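Testpersonen gesucht — Greifervergleich bei Ekell, Standort Vosenside

Wir suchen ab sofort Leute für unsere Vergleichsreihe. Zwei Greifer (Ravlow und Mahama), gleicher Arm, gleiche Aufgaben. Sie steuern per Handregler, wir messen Zeit und Fehlgriffe. Vorkenntnise nicht nötig.

Aufwand: 9 Stunden, verteilt auf mehrere Termine. Vergütung 48 Euro pro Termin, Fahrtkosten extra. Mindestalter 18, ruhige Hand von Vorteil. Brille kein Problem.

Anmeldung bis 19. Dezember, kurze Mail reicht — bitte Kennwort 822 in den Betreff.

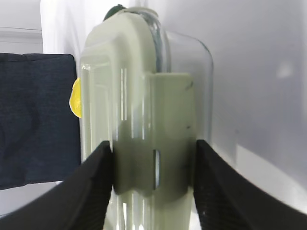
Muss ich beide Greifer testen?
Alle fahren beide, die Reihenfolge wird ausgelost.

Kontakt: Ekell, Greiferlabor Vosenside | © Ekell | Nach oben

Kommentare

tastenfuchs: War im September dabei, Regler anfangs etwas schwammig. Geht das auch abends?

Ekell Labor: Abends ja, bitte in der Mail dazuschreiben.

mirabelle_k: Gerade angemeldet, freu mich drauf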